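Search this site Search for: Go

Packing up a furnished apartment abroad

My lease in Jirstead ended in October, and I started on the kitchen 90 days ahead. These are the steps I would repeat.

Stop buying full-size cleaning products once you have three months left. Half-used bottles can't go in a shipping box, and few landlords want them. Pour what remains of the same product into one container and keep its label.

Descale the kettle and shower head with white vinegar. Leave it for an hour, then rinse twice. Hard water marks are a common deduction from the deposit. Mine was 1,645 euros, so I did the taps too.
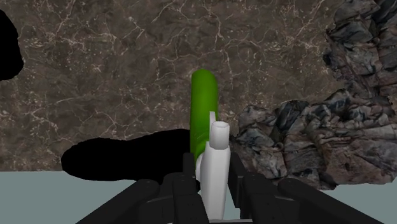 A green cylinder and a white bottle shape, computer rendering.

Wrap plates in T-shirts and stand them on edge. Melina Lazaridis, who lived upstairs, moved more than 3,000 miles this way and broke one saucer.

Defrost the freezer 2 days before the handover. Lay towels on the floor and leave the door open overnight.

Check plugs before you ship anything electric. A lamp may only need a new bulb and an adapter. A European hair dryer usually isn't worth the space.

Keep one pan, one knife and one mug out until the last morning. Wash them, dry them and put them in your hand luggage, except the knife, which goes in the checked bag.

Shakuntala Thakur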